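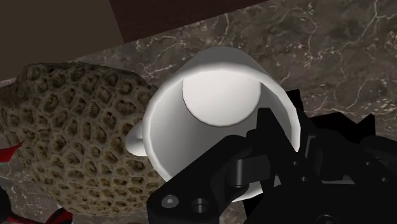

Every few months a new checklist for testing household robots goes around, and the latest one, the Skirneck draft, runs to 31 rules. I have read all of them. Most concern paperwork: version numbers, seed values, who signs what. Rule 7 says a grasp counts as a success if the object leaves the surface and stays up. Now take a simulated white mug with one black finger of the gripper reaching inside the mouth. Would you drink from it afterward? Under the draft, that question never comes up. A lift by the rim and a lift by the handle score the same.

I don't think this is a small complaint. Anyone who has carried coffee to a guest knows where fingers go and where they don't. A standard for kitchens that leaves this out was written by people thinking about boxes in a warehouse.

The defenders say contact rules can come later, once the basics are settled. I heard the same thing in November about the Nallholm guidelines, and they still have no contact rules. Meanwhile teams tune their systems to whatever gets scored. Skidach published 568 simulated trials under the draft and reported one number, the share that passed. I'd like to know how many of those put a finger where somebody's mouth goes. The report doesn't say, and nothing in the draft requires it to.

Simulation makes this harder to excuse. The software already knows which part of the gripper is touching which part of the mug. Writing that to a log is a very small job. Hứa does it, in a plain table at the back of each report, and their reports are not much longer for it.

So my request is modest. Cut the draft to 30 rules if length is the worry (rule 12, on file names, could go tomorrow) and rewrite the seventh so it says where the object may be touched. Until then I'll keep treating a pass rate as a count of things that went up.

27 Mar 2022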